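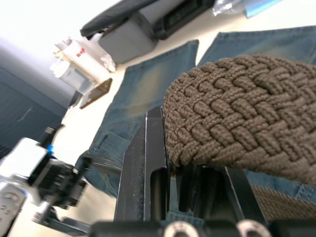

I own four belts and have worn one of them for most of the past decade. It's a brown braided one, cord all the way through, and I bought it at a market in Tristmont because my trousers were falling down and the stall was next to the bus stop. I didn't choose it with any care. The leather ones I did choose with care are hanging on the back of the wardrobe door, and I reach past them every morning.

The main thing about a braided belt is that it has no holes. The prong goes in between the strands wherever you want it, so it fits after lunch as well as before. With a punched belt I am always between two holes. My friend Paora Wihongi gets round this with a bradawl and a block of scrap wood, and his belts have so many extra holes that the last one tore across. I would rather have the braid.

I've been sorting out my clothes since January, one sort of thing at a time. Shirts were first, then jumpers, and now I've got to jeans and belts, which I'm treating as one job because I try them on together. The way I do it is to lay the jeans out flat on a white table, put the belt on top and have a proper look at both. Clothes look different lying on something white. In the wardrobe everything is dark blue. On the table I can see where the knees have gone pale and which pair has that greenish yellow tinge down the front of the leg that never washes out.

I used to think that tinge was dirt. Leonie McPhee, who did alterations for years and still shortens things for me, told me it was most likely the colour of the tint underneath showing as the blue wears off, and that scrubbing would only make it worse. So I've stopped scrubbing. I wash jeans inside out at 30 and hang them up by the hems. They don't go in the tumble dryer now. I shrank a pair that way and they went to my nephew, who was eleven.

These are the checks I do on jeans before deciding anything. I look at the back pockets first, at the top corners where the stitching takes the strain. Then the inside of the thighs, held up against the window. Then the hems at the heel, where I tend to tread on them. Last the belt loops, particularly the middle one at the back, which I use to haul them up and which has come away on three pairs so far. A loop can be sewn back on in ten minutes with strong thread. Thin thighs are harder. I have patched them from the inside with a bit of old denim and it lasted a winter, but it was stiff to walk in and I wouldn't bother again unless I was very fond of them.

Out of this lot I've kept five pairs. Two are for gardening. One is a pair I bought in Grolholm that I've never liked the pockets on, but there's nothing wrong with them and it seems silly to buy more while they're there.

Belts have fewer things to go wrong. On a leather one it's nearly always the hole you use most, which stretches to an oval and then cracks. On a braided one it's the fuzz. Cord goes a bit hairy with wear, mostly where it rubs against the loops, and mine is well on the way. I tried a fabric shaver on the tail end and would not recommend it, as it caught a strand and I had to push the loop back through with a darning needle. Small scissors are better, held flat to the belt, taking off only what stands up. It took me the length of a radio play to do one side. I haven't done the other side.

The other trouble is stretch. A braid gets longer over the years and narrower with it, and the tail begins to hang down past the second loop. I've read that you can soak a cord belt in warm water, squash the braid back up with your fingers and dry it flat, and it will go back some of the way. I've done it once. It did get shorter, though I couldn't say by how much as I forgot to measure it before I put it in the bowl. The water came out the colour of weak tea, so don't do it on a light towel. Keep the buckle out of the water if you can – I hung mine over the side with a peg on it.

Storing them is where I've changed my mind. I used to roll belts up and stand them in a drawer, and it looked very neat. Leather doesn't mind being rolled, as far as I can tell, but the braided one came out with a bend in it that took half the day to drop. Hanging it by the buckle seemed the obvious answer, but Annelore Fuchs said in the comments on the jumper post that anything knitted or braided will stretch under its own weight if you hang it, and I think she's right. So now it lies loosely folded on top of the jeans, on the shelf, with no tight bends. The leather ones stay on the door.

As for the jeans, I fold them in half down the middle with the back pockets outside, then in three from the hem. They go in a stack with the folds facing me. I tried standing them on end in a box as people do now, and they slumped every time I took a pair out.

I did look at buying a second braided belt while I was at it, in case this one goes. Makby had one in a dark brown that was the right width, but it was elastic, and an elastic belt seems to me to be missing something. The one I liked best was in a shop window in Cuautle when we were on holiday, and the shop was shut both times we walked past.

Two of the leather belts are going to the charity shop along with the jeans I haven't kept. I've oiled them and wiped the buckles. If anyone local takes a 34 waist and doesn't mind a repaired loop, say so before I next go into town and you can have the pair you like.

Socks next, which I've been putting off.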